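Kedora shared workshop - issue log
Ticket 176: left gripper drops the box, right gripper doesn't
Status: open, sulking
Opened: 14 June 2019
Priority: medium (was high until I had lunch)

Symptom
Two hand-held grippers, built from the same Helberg plans, printed on the same machine, assembled by the same idiot. The right one will hold a long carton all afternoon. The left one closes, appears to think about it, and lets go.

Setup
Grippers on the bench, one per hand. Skolar driver boards, firmware as supplied. Closing force set to 800 on both, in whatever unit Skolar believes in. The manual says "units".

Tried so far
1. Swapped the cables over. Fault stayed with the left gripper. Swapped them back, and now there's a knot.
2. Put force up to the maximum. Left gripper made a noise like a stapler in a biscuit tin and dropped the box anyway.
3. Reflashed the left board. No change, except that it had forgotten its open position and had to be taught again.
4. Checked finger travel with a ruler. The left one stops 4 mm short of where it says it has stopped. This is the first useful thing anyone has written on this ticket, and I include the title.

Update, same day, after tea
Took the left gripper apart. The grub screw on the drive pulley was finger tight. Mine were the fingers. Nipped it up, put a dab of thread lock on and ran the homing routine. Travel now agrees with the ruler.

Also ordered a sheet of foam from Mudaliar for the finger pads. Minimum order is 300 pads' worth, so if anybody else in the building is building grippers, come and see me. Please.

Still to do
- Repeat the drop test with the long carton, held by the middle and then by one end
- Set both grippers back to 800 and leave them there
- Replace the pads on every finger, old glue off first
- Find the small hex key, last seen during step 3

Bench, with the yellow carton:
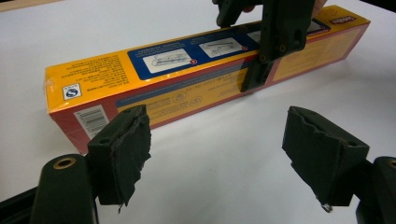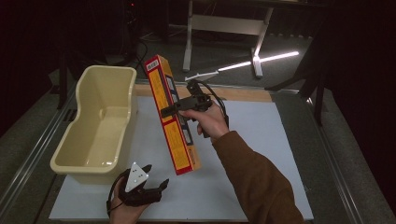
Question from the log comments: Do I need to run homing again after changing the pads, or only after touching the pulley?

Reply: Run it after both. New pads are thicker than old ones, so the closed position moves, and the board will keep pushing towards a point it can't reach. Change the pads, let the glue cure overnight, home it with nothing between the fingers, then check the travel with a ruler before you trust the number on the screen.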